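九月，夜里，睡不着

从 Jitaru 回来已经过了十一点，鞋也没换就坐下写，怕明天早上起来又替人家找理由。我这个毛病自己清楚，当场不信，睡一觉就软了，觉得人家也不容易，讲得也有点道理，再过几天就开始看价钱。上回那个唱片静电枪就是这么买回来的，现在搁在鞋柜上，小孩来了拿去当玩具。

今晚是去听 Drastwood 的垫脚。一种木头块，垫在唱机下面，据说能让“音乐重新呼吸”。一套卖 500 欧。我把这个数字写在这里，省得以后回忆时自动打折。

消息是 Nelu 群发的，说店里晚上有试听，从 Hernen 过来的人讲解，有酒，有新到的二手片可以先翻。说实话我是冲着二手片去的。Nelu Pană 开店这么多年，进货的眼光还是好的，就是近来越来越爱往柜台上摆些跟唱片没关系的东西：清洁液、镇片、所谓抗谐振的转盘垫，现在轮到木头。他自己不大用这些，他家里那台唱机我见过，下面垫的是一本旧电话簿。我问他为什么不换，他说电话簿平。

到的时候椅子差不多坐满了，我坐在靠暖气那一侧，位置很差，左边音箱离我近得多，右边那只隔着一个放爵士的架子。单凭这个位置，我今晚对“声场”说的任何话都不能算数，先记下来。可是坐在那里的人有一半位置都不好，后来说起声场来一个比一个具体，有人连鼓手坐在第几排都听得出来。

讲解的是 Petrică Zamfir。个子高，嗓子很好听，讲话慢，是那种让你觉得他已经替你想过了的讲法。他先放了一段钢琴，不说话，放完了低着头，过了很久才抬起来问大家：“你们感觉到了吗，它被压住了。”没有垫脚的时候，音乐是“被压住”的。我当时就有点坐不住。你先告诉我它被压住了，我再去听，当然压住了。要是他说它太散，我也能听出散来。

然后换上垫脚，再放同一段。问题来了，第二遍的音量比第一遍大。大得不多，但我敢说是大了，因为第一遍放的时候我能听见暖气片里的水声，第二遍听不见了。放唱片唱臂要抬起来，他顺手把功放音量拧到底，免得有噗的一声，装好以后再拧回来。拧回来的时候有没有回到原来那个地方？那台功放的旋钮上连个刻度都没有，只有一个小白点。我举手问了。他很客气，说他的手有多年的记忆。

手有多年的记忆。我把这句抄在购物单背面了。

旁边那位先生（不认识，围一条灰围巾）回过头来看我，好像我在婚礼上问新娘花了多少彩礼。

接下来讲材料。Drastwood 的木头据说在山里自然风干，然后用一种叫 Trorkivden 的工艺处理过。我问 Trorkivden 是什么，他说是一种“释放内部应力的多阶段过程”。我问有几个阶段，他说这要看木头。我问看木头的什么，他说看它的性格。Araceli 在后面踢了一下我的椅子腿，我不知道她是叫我住嘴还是叫我继续，后来问她，她说是脚麻了。

我倒不是说木头不重要。Araceli Camacho 拉大提琴的，她那把琴我听过换琴码前后的差别，隔着一堵墙都听得出。可是琴码在琴上，弦的振动要从它身上过，它是发声的东西的一部分。唱机的脚是另一回事，它要做的是别让楼板的动静传上来。隔振这件事是可以量的，拿个加速度计贴上去，跺一脚，看曲线。手机里都有这种传感器，虽然粗，总比“呼吸”强。我问他们有没有量过，Petrică 说量过，但数据“容易误导没有听音经验的人”。

这话我想了一路。一家公司量了自己的东西，结果不肯给人看，理由是怕人看错。那么只剩两种可能，要么数据里没有差别，要么有差别但跟他们说的方向不一样。也许还有第三种，就是根本没量。我倾向第三种。

中间休息，喝酒。酒是好酒，这个我承认，比上次那个线材厂家的强。翻了一会儿二手片，找到一张民谣合唱，封套裂了，盘面很干净，侧光看只有一道细的发丝痕，没有划到音槽里去的那种。Nelu 标价标得公道。还有一张我想要很久的弦乐四重奏，翻过来一看标签，再版，后来那批，高频发毛的那批，封套却是首版的封套。我拿给 Nelu 看，他脸红了一下，说是整批收来的没细看，当场把价签撕了。我相信他。换一家店我就不信了。可见我的怀疑也是看人下菜碟，这点不光彩，也记下来。

下半场本来要放管弦乐，是 Ionuț 提出来要盲听的。Ionuț Ursu 平时闷得很，坐在那里像来修暖气的，忽然就开口说，既然差别这么明显，不如找块布挡上，他来换，大家猜。我当时真想站起来抱他一下。Petrică 停了停，说可以，“只要大家都放松”。放松是一个很方便的条件，猜对了说明你放松，猜错了说明你没有。

于是就把店里盖试听台的那块绒布挂起来，Ionuț 蹲在后面。规矩是每一回抛硬币决定垫还是不垫，中间不管换不换都要把唱机抬起来再放下，免得大家从动静上猜。音量这回用胶带在旋钮旁边做了记号，是我坚持的，灰围巾先生叹气叹得很响。一共做了 11 回。本来想多做几回，可是每回都要重新调水平，Ionuț 的膝盖受不了，到后来他站起来的时候要扶着架子。

Petrică 自己也猜。他猜对了 8 回。

店里一下子热闹起来，有人鼓掌。Nelu 看着我笑，那意思是你看你。Petrică 倒没有得意，他只是点点头，像是听到了天气预报。我承认那一刻我心里动了一下。真的动了一下，甚至已经在想我那台唱机的底盘放不放得下。

后来在电车上我拿手机算了。纯靠抛硬币瞎猜，十一回里猜对八回或者更多，概率差不多是九分之一。今晚参加猜的又不止他一个，大家都在纸上写，这么多人里出一个猜得好的，实在没什么稀奇。只不过出在他身上，大家就鼓掌。要是出在灰围巾先生身上，大家会说这位先生耳朵好；要是出在我身上，大概就没人提了。

还有一层。我留心看了绒布，它没有拖到地，下面露出一条缝。垫脚放上去唱机要高出一截，坐在第一排的人若是低着头，能看见绒布被唱机的防尘盖顶起来的那个弧度变了。我不是说他看了。他可能真没看。但是盲听要做得你想看也看不着才行，靠人品是不行的。Ionuț 自己也是知道哪回是哪回的，他放下唱机之后会咳嗽，我总疑心他垫的时候咳得轻一些。这种东西说出来像是我有病，可做过这种事的人都知道，问题往往就出在咳嗽上。

我自己猜的那张纸，没有交上去。当时收纸的时候我折起来塞进口袋了。回家摊开对了一下，成绩不好看，而且有一个规律很难堪：凡是我觉得好听的段落，我都写了“没有垫”。也就是说我从头到尾都在替自己的主张投票，跟那些一心听见呼吸的人没有两样，只是投的另一边。这个我原本不想写。写了吧。
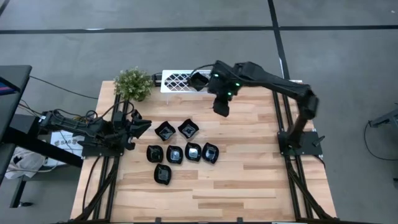

散场以后 Shiyu 跟我一起走到车站。Shiyu Zou 是学统计的，今晚一句话也没说，就喝了一杯水，在本子上画格子。我以为她会站在我这边，结果她说我那套算法也不对，因为我是看到结果之后才决定要怎么算的。她说应该事先讲好，谁来猜，猜多少回，猜对多少算数，讲好了写下来，大家签名，然后再挂那块布。现在这个样子，谁都可以拿去当证据，拿去当什么的证据都行。我说那今晚等于白做。她说也不是，至少知道了差别没有大到一耳朵就能听出来，而他前面说的是一耳朵就能听出来。

这句话比我前面写的这些都有用。“揭掉了一层纱”，这是他上半场的原话，“连不听音乐的人从隔壁房间走进来都会停住脚步”，这也是他的原话。要是真有一层纱，十一回应该对十一回。我怎么没想到当场这么讲，我光顾着生那个旋钮的气。

Araceli 说的又是另一回事。她说她整晚都在听那段钢琴，听了那么多遍，发现弹琴的人左手在第二句末尾总是稍微抢一点，很好听，以前不曾留意。她问我听到没有。我没有。放了那么多遍，我全在听低频有没有变紧。她也没有笑我的意思，就是问问，可是我一时答不上来，只好说暖气太响。

到家以后我把那张民谣合唱放了一面。封套先用胶条从里面粘了，盘子拿软布沾清水擦过，没用 Nelu 柜台上那瓶清洁液，我问过他成分，他说主要是水。唱机下面什么也没垫，就在斗柜上，楼下邻居关门的时候针会轻轻抖一下，这是真的，我不否认。要治这个，照我看把唱机挪到承重墙那边，钉个墙架，花的钱是那套木头的零头。这件事我已经说了两年，没有动手。斗柜里全是冬天的被子，挪起来麻烦。

合唱第三首中间有个女声进早了，马上又收住，录音的人就那么留着。听了两遍。

写到这里我又开始软了。我知道自己在软，因为我在想 Petrică 这个人其实不错，散场的时候他一个人弯着腰把垫脚一块一块包回绒袋里，包得很仔细，有一块掉在地上，他捡起来先对着灯看有没有磕坏。他是真信的。以前我总把卖这些东西的人想成骗子，那样比较省事。今晚看下来，他自己家里肯定就垫着一套，晚上坐在那里听，确实听见音乐在呼吸，谁也不能说他没听见。我只是不愿意为他听见的东西付 500 欧。

Nelu 那里下个月还有一场，说是讲电源的。他说这回让我坐好位置。我说你先把功放换一台有刻度的。他说那台声音好。我问他怎么知道声音好，他把灯关了，让我们都出去。

明天要做的：给 Ionuț 打电话，问问膝盖；问他肯不肯照 Shiyu 的办法再做一次，不在店里做，到我这里来，布要拖到地，换的人和收纸的人不能在同一间屋里。垫脚可以跟 Nelu 借，他店里留了一套样品。猜的次数要先定，Shiyu 来定，不让我定。还有把我那张纸夹在这本日记里，不许扔。

墙架的螺丝也该买了。

楼下又关了一次门。

读者留言

老唱针：
绒布那条缝我也看见了，我就坐第一排。但我没往那儿看，因为我在看 Nelu 的猫。猜错的比猜对的多，可以作证。

wuxianpu：
你说音量没对齐，我同意，这个是最要紧的，别的都可以不谈。可是后面那段用胶带做记号也不准，胶带多厚，小白点多宽，差一点点就够耳朵偏心了。应该拿表在音箱端子上量电压。另外墙架我家里装了，管用，就是晚上翻面要站起来。

灰围巾：
我就是那位先生。叹气是因为椅子硬。垫脚我买了，很满意，不需要您批准。

作者回复 灰围巾：
椅子确实硬。下次做盲听请您也来，音量表我去借。

小满家的磁带：
那张四重奏首版封套配再版盘，我几年前在别处也遇见过一张，卖家咬定是首版，我对着内圈刻字给他念，他说刻字不代表声音。最后没买，到现在有点后悔，因为封套很漂亮。

Shiyu：
更正一下，我喝的是两杯水。格子不是统计，是在画下周厨房要贴的瓷砖。其余属实。

联系作者 | 旧日记目录 | 文字版权归作者所有，转载请先来信 | 返回顶部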